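Rolska pad comparison: hand-held grippers, tabletop objects

README for the July release

Summary

The release holds 1589 recordings made with hand-held grippers at a table. We made it to compare two sets of finger pads, called Dresten and Cheng in the file names, before choosing one for the arm. The tasks are short: pick up a flat or boxy household object, move it, put it down, let go. Both pad sets fit the same gripper body, so the only hardware change between sets is at the fingertips.

If you only want to train something, start with the folder called clean. If you want to know why one pad was picked over the other, you need clean and rejects together.

Objects

There are 9 objects in the list. Small picture frames, thick books and flat cardboard boxes get the most use. Frames were put in on purpose. They are thin, they have a stiff edge, and the glass gives very little grip if a finger lands on it instead of the border. 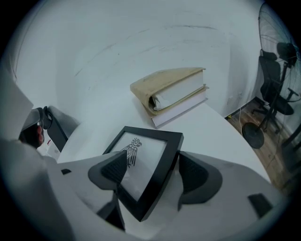
A grip on the border can still go wrong if the two fingers close at different heights, as the object then turns as it leaves the table. We log this as "twist" and keep the recording in clean as long as the object ends up where it was meant to go. Drops go to rejects. So does any recording where the operator used a free hand to help.

Books were mostly moved singly. In stack tasks the top book is taken off a lower one and placed beside it, and the task name ends in _stack.

How the recordings were made

Operators sat at the table and worked with one gripper or two. Each session was 40 recordings long, with a pad change at the halfway point. The order of the pads was swapped from one session to the next so that tiredness would not count against the same set every time. Objects were set out by hand and no template was used, so starting positions vary a good deal.

Lighting was whatever the room had. Other people were often at work nearby and they turn up in the wide views. If you need a plain background, crop to the table.

Two-handed recordings have a head view as well as the gripper views. The clocks are matched at the start of each session and not again, and by the end of a long one the head view can lag by a frame or two. The script fix_lag.py corrects most of it.

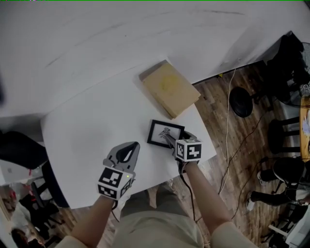
Head view, two grippers with marker cubes. The right one is at the edge of a picture frame.

Marker tracking

Gripper position comes from the cubes. Tracking is lost when a forearm passes between a cube and the camera, and gaps longer than 8 frames are left blank in the pose file. Shorter gaps are filled in a straight line and flagged in the column "filled". Please check that column before working out speeds.

Folders

clean: finished tasks, both pad sets
rejects: drops, helped grasps, tracking failures
poses: one text file per recording
notes: operator remarks, unedited

Known problems

Jaw width reads slightly high on the Dresten pads. The zero was set with the Cheng pads fitted and we did not redo it.

A few of the early notes use "left" to mean the left finger and others use it to mean the left gripper. We have not sorted these out.

The Stundivine controller logs are not included. They use a different time base and will follow separately.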